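# Planning and Paying for a Two-Arm Tidying Cell

Our project started with a spending limit and a rather long wish list! We wanted two arms that could sort small workshop items into baskets, and we had one term to choose the parts, order them and get a cell standing.

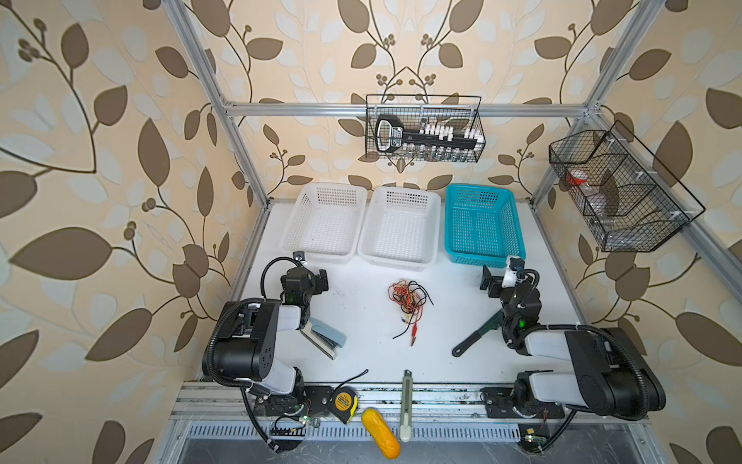

The first thing we learnt was that arms eat the budget quickly. We compared a ready-made cell from Trivora with buying the arms alone from Hivex and building the enclosure ourselves. Trivora's option would have saved weeks of work, but it left no money for spare grippers, so we went with Hivex and an aluminium extrusion frame (which was great fun to put together, even if we cut one post too short).

## What we budgeted for

| Item | Planned (£) | Notes |
|---|---|---|
| Extrusion, brackets and bolts | 200 | one extra length allowed |
| Gripper cameras and mounts | 155 | one camera per arm |
| Plastic and wire baskets | 11 | discount shop |
| Wallpaper for the walls | 6 | end of roll |

The arms were paid for from the department's equipment fund and are listed separately.

## Choosing the test items

We spent nothing on these. A stapler, an adjustable wrench, a tape measure and a bundle of wires with alligator clips give the grippers very different shapes to deal with, and the wires are by far our favourite problem. They bend, they tangle, and every attempt starts from a new shape.

## What we'd buy next time

Cable clips, and lots of them! We forgot to budget for any. We'd also order a second set of gripper fingers from Grimuvon with the first delivery, as postage on small orders added up. Still to price before October: a spare power supply and a deeper tabletop.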